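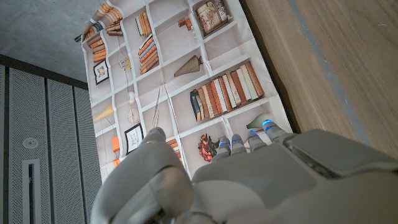
Most arguments about training data for robot hands are arguments about volume. I think this is a mistake. At Jarilero we recorded 600 wiping examples in January, and the policy trained on all of them did worse than one trained on 129 chosen by hand.

The larger set had one fault. Operators got fast, and fast operators repeat themselves. 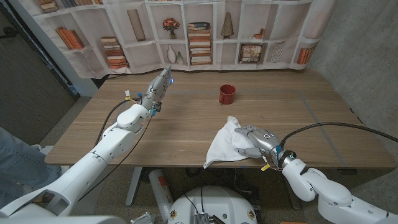 Gitus Review, p. 18

Repetition lowers the error on paper and teaches very little about cloth. A rigid part has a pose. A cloth has folds, and the useful examples are the ones where the folds differ.

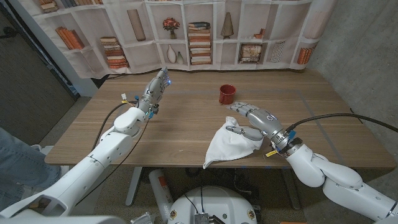

My own view is that the start state should be logged before the motion is. A cloth crumpled at the near edge of the table, with one corner hanging over, is a separate case from a cloth lying flat in the middle, and a log that files both under "wipe" has discarded the part worth keeping. Jestside plans to collect 2000 more. I would ask first how many start states that covers.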